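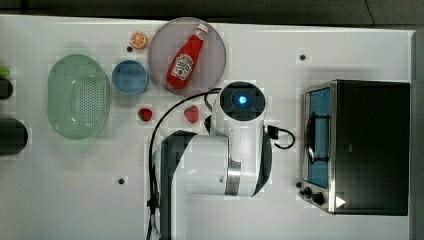

Does Nisora record the whole of the work done on the returns benches?

It covers the pick and place steps only. Inspection, cleaning, repair and final packing are done by hand and are not recorded.

Nisora: returns bench data, Brurnum site

Summary

Nisora is a set of 414 recorded episodes of a robot arm handling play kitchen pieces at the Endance toy hire depot in Brurnum. The depot hires boxed play sets to nurseries and takes them back at the end of each term. Returned pieces have to be separated, checked against a set list and put back into boxes. The recordings were made to train and test a controller for the separating step. This file also records what was agreed with bench staff before recording began, and what changed in their work afterwards.

Maintainer: Ehsan Bagheri, Endance.

Contents

episodes/ – one folder per episode, with video, joint positions and gripper commands
splits/ – lists of episodes for training (274) and testing (the remainder)
labels/ – outcome, target piece and any operator note
staff/ – the working agreement and the change log for the bench
tools/ – scripts for reading and checking the episode folders

Video comes from more than one viewpoint, one of them at the wrist. Views are stored as separate files and share a clock. Wrist video is more heavily compressed than the rest and small lettering on pieces is often unreadable in it. Do not train a label reader on it.

Pieces and layout

The pieces are ordinary hire stock: toy foods, bowls, plates and some utensils. Layouts are set by hand before each episode and are meant to look like a box that has been tipped out on the bench. Small pieces, such as the yellow French fries, may be spread out over a short stretch of table with the gripper held above them. Dishes can sit partly beneath the arm from a given viewpoint, so a piece that is missing from one view is not necessarily missing from the table. Check a second view before marking it absent.
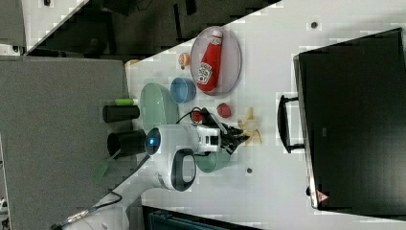 Outcome labels

Each episode has one outcome, entered by the operator at the bench:

done – the target piece was put in the requested place
dropped – the piece was gripped and then lost
missed – no grip was made
stopped – the operator ended the episode

Labels are not changed after the shift in which they were entered. Where a reviewer disagrees, the second opinion goes in a separate column and the first is kept. The test scripts read the first column unless told otherwise.

Soft pieces

Soft pieces need their own note. The peeled banana is gripped at the bunched part where the peel flaps meet, with the pale fruit standing clear of the fingers. A grip on one flap is labelled as a grip, but the field grip_site is set to "flap" so that these episodes can be filtered out. Earlier drafts of the labels did not make the distinction and should be deleted if you still hold a copy.
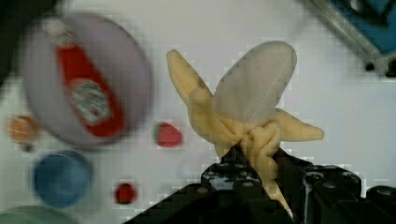 Changes to the work at the bench

1. Separating. Before the trial every bench worker separated pieces for the full shift. Separating is now shared between the arm and one worker per bench, in turns of two hours. The worker sets up trays, clears stopped runs and takes any piece the arm has missed.

2. Checking. Time released from separating goes to checking and repair. The list of faults has grown as a result, and more sets are held back in December than the old targets allowed for. The targets were revised after staff raised the matter. A bench is now expected to clear 200 sets in a week, down from 400 under the old sheet, with a fuller check on each.

3. Pay and grade. Operating the arm is a graded task. Anyone who takes turns on it is paid at the operator rate for the whole shift, including the part spent at other work.

4. Stopping. Any worker may stop the arm without giving a reason. Stops are logged by bench and not by person.

5. Monitoring. The recordings may not be used to measure the speed of individual workers. Episodes in which a worker's face or voice was caught have been removed.

6. Open points. Staff report that two hours is too long for a turn late in the day, and that the walk between the bench and the repair area is awkward with full trays. A shorter turn is being tried on Friday shifts at the Saithong depot and the results are not in this release.

Reading a layout 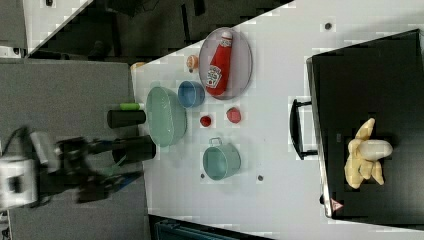 Figure 4. Toy banana on top of the black unit, other pieces on the table, arm at left.

Pieces resting on fixed equipment are labelled with surface = "raised". Pieces on the white tabletop are labelled "table", and pieces lying on a plate are labelled "plate", whichever part of the piece makes contact.

Known limits

All episodes use one arm model and one type of bench. Fast arm movement causes blur in single frames. Labels were entered by people working a normal shift, and notes are uneven – some operators wrote a line for every run and others wrote none.

Corrections go to the maintainer with the episode folder name and the field affected.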